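Nov 14, 2025
Wunedstead workshop, dye bench

Back on the walnut husks at last! The bag from March has been sitting under the sink and I'd half forgotten it (the smell reminded me). I tipped 200 g of dry husk into the big Polák pot, covered it with rainwater and left it overnight with the lid on. This morning the liquid was the colour of strong tea, so I brought it up slowly and held it just under a simmer while I got on with winding skeins.

Straining was a pain, as ever. The Filto bags are fine for onion skins but husk sludge clogs them in no time, and I ended up doing it in 3 goes, rinsing the bag in between and swearing a bit. If anyone wants to try old tights, please do, and write down how it went.
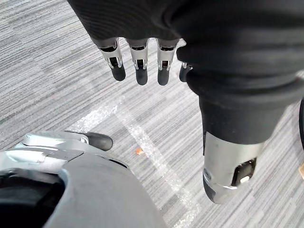

Do the skeins need alum before they go in the walnut pot?
Walnut takes on wool without any mordant, so plain washed skeins can go straight in, as long as they've had a good soak first.

I put in 145 g of the Stesix wool, the undyed two-ply, in 5 small skeins so I could pull them out one at a time. The first came out a sort of weak biscuit, the last a really lovely deep brown, like a conker that's been in a coat pocket. The middle ones are harder to tell apart and I should have tied the labels on tighter, because one came off in the pot and I'm guessing from the shade.

The leftover bath is in the lidded bucket by the back door, please don't chuck it! I want to try a dip with a pinch of iron in it and see how near to black it'll go. Also we're nearly out of wool wash, and the small scales want a new battery.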